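Workshop tips: keeping the club bench fit for a table-clearing robot

Our student project is teaching two arms to tidy up after tea, a job the students themselves have yet to master. These tips come out of one June term and will suit any bench where things get moved, dropped and argued over.

Wipe the table before a run, then wipe it again after the biscuits. Use a barely damp microfibre cloth and keep spray well away from the joints. Crumbs on white look like a map of everyone's habits.

Tie cables back with a strap you can undo one-handed. Leave a bit of slack at each joint, and move the arm slowly through its full reach before you trust it.

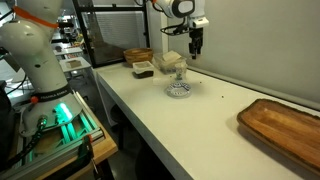
Check clamps at the start of every session. Hand tight, then a quarter turn. Natsumi Onishi keeps a list on the door and will ask to see your initials.

Buy bowls and trays from charity shops. We set a limit of 2 pounds apiece and have stuck to it, apart from one lapse in Gastine's closing-down sale.

Put felt pads under glass. A pack of 50 lasts a term, or a fortnight if the first-years find them.

Stop after 10 failed grasps and put the kettle on.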